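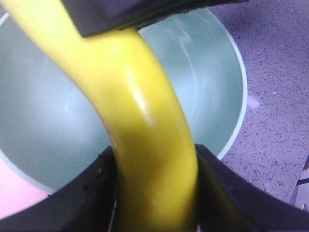
Ripening bananas with the Zurormont plate and bowl takes no tools. Sort the fruit by color before you start, and set aside anything with a split peel. A yellow banana with a small brown blemish, like the one over the pale green bowl, is fine to use. Blemishes on the peel can be ignored at this stage.

1. Wipe the counter and let it dry – crumbs attract fruit flies.
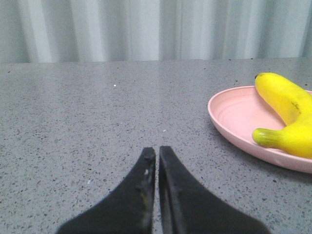

2. Put the plate down flat, with the bowl next to it.

3. Lay green fruit on the plate in a single layer. Turn it once a day.

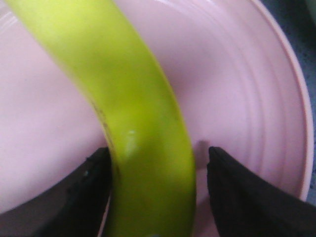 Keep the plate out of direct sun. At 70 °F most green fruit needs a few days, longer in a cold kitchen.

CAUTION: Do not heat the bowl or the plate.

4. Move ripe fruit to the bowl and eat it within 2 days.

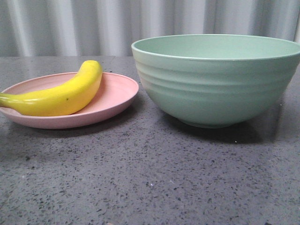 Can I put a lid on the bowl?
Leave it uncovered. Trapped moisture softens the peel and the fruit spoils sooner.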